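Robots on the put-away bench, what happens to our hours?

Posted by Retno Govindasamy, Tue 18 August

I work in the returns room at Vallance. We sort used kitchen and craft stuff by hand: spoons, plates, scissors, cups. Since March one bench has had two arms on it that pick things up and put them in the rack.

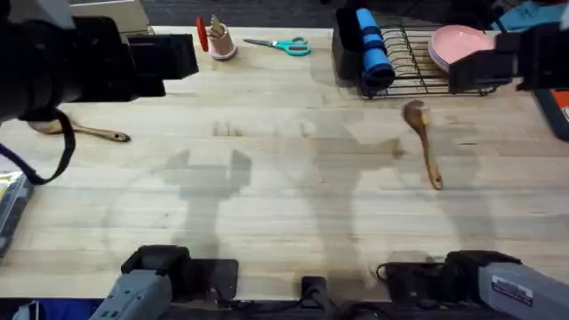
My supervisor says my job title stays but I'd be "tending" the bench. Same pay for now. Has anyone been through this? Do the hours get cut later?

Nurhan Kozan

We went through it at Pestwood. Hours were not cut, but the work changed more than I expected. I used to sort all shift. Now I set items out, clear whatever got dropped and write up the stops. Small flat things took the most of my time, scissors especially, and spoons if they lay close to the edge. 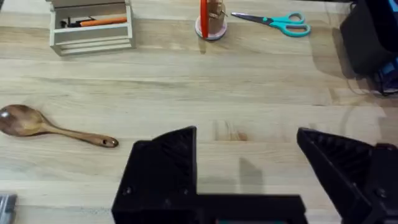

Ask for three things in writing: your hours, who is allowed to press stop, and whether tending counts as a skilled grade. Ours did, after 11 weeks of asking. Also ask for a stool. You stand in one place a lot more than you did before.

Tarık Eren

depends on your contract. at my place they just didn't replace people who left. read yours first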